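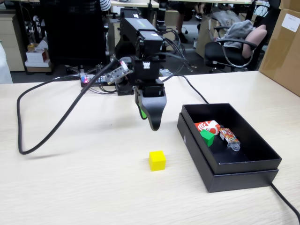 Mpho Khumalo wrote in to ask whether a gift box really needs a lid if it's going to live open on a desk anyway, and that one question got so many replies that we've put the whole lot together on one page.

Posted November 5, 2019
By the Werwood packing desk
103 comments | 722 shares

So, does an open box need its lid?
Keep it! Slide the lid under the base while you fill the box and you'll always know where it is. A black lid under a black box looks good too, like a little plinth, and plenty of people leave it that way for good. If the box is going in the mail, the lid goes back on and gets a band of paper tape.

What size of things should I start with?
Start with whatever is hardest to place. For most of us that's a block or a cube, something that won't squash or bend. Put it down first and build around it. A green cube next to a red-and-white packet is one of my favorite pairings (it looks like the holidays without a single snowflake).

Can I mix wrapped and unwrapped items?
Yes, please do. A printed wrapper beside a plain block of color makes both of them look better. If everything is in busy packaging, the eye has nowhere to rest – add one plain thing and the box calms right down.

Should everything stand up straight?
I used to line things up like books on a shelf. Now I lay at least one item on the diagonal, usually a long one toward a front corner. It fills the awkward gap and it's easy to grab.

How many things fit in the Poturent box?
That depends on what you have, but three small items is a lovely number for it. You can squeeze in more. Try it with three first, then shake gently.

What about filler?
If the box stays on the desk, skip it. For mailing, shredded paper is fine. The Bakhatiari-style tissue fold people keep asking about is just a sheet folded in thirds with the ends tucked under.

Cardboard or something sturdier?
Cardboard! It's light, it takes a pencil note inside the lid, and a good one goes through years of birthdays. Mine has been in use since June two years ago and has only one soft corner.

I have a yellow cube left over and no room. Now what?
Leave it out on the table and start the next box with it. Leftovers are how my best ones begin.

Do you ship empty boxes to Vastport?
We do, flat or made up. Made-up ones take longer, so order early in the month if you can.

Filed under: boxes, small gifts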